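4.2 Simulated rack-servicing task

The second-year module at Skiltham asks each student group to program a table-mounted arm for one maintenance task on an equipment rack. Groups work in simulation for the first part of the term and are given time on the hardware in December. The simulated cell, built by Nkuna for the Matlala teaching library, places the arm on a pedestal at one end of a table and the rack at the other, as in Figure 3. The rack is set at an angle to the arm, so a straight approach along the table axis does not meet its side squarely.
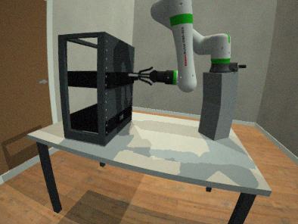 Figure 3. Simulated cell with the gripper at the side of the rack.

Groups recorded 444 attempts in total, of which 345 met the marking criteria. An attempt was stopped when the arm touched a rack post or the tabletop. Most of the 14 groups began with a fixed list of waypoints and later replaced the final approach with one computed from the rack pose. Two groups kept the fixed list throughout and lost marks when the rack was rotated for assessment.

Lighting and wall textures were varied between attempts. This had no effect on groups that read the rack pose directly from the simulator, and these are reported separately in Section 4.3.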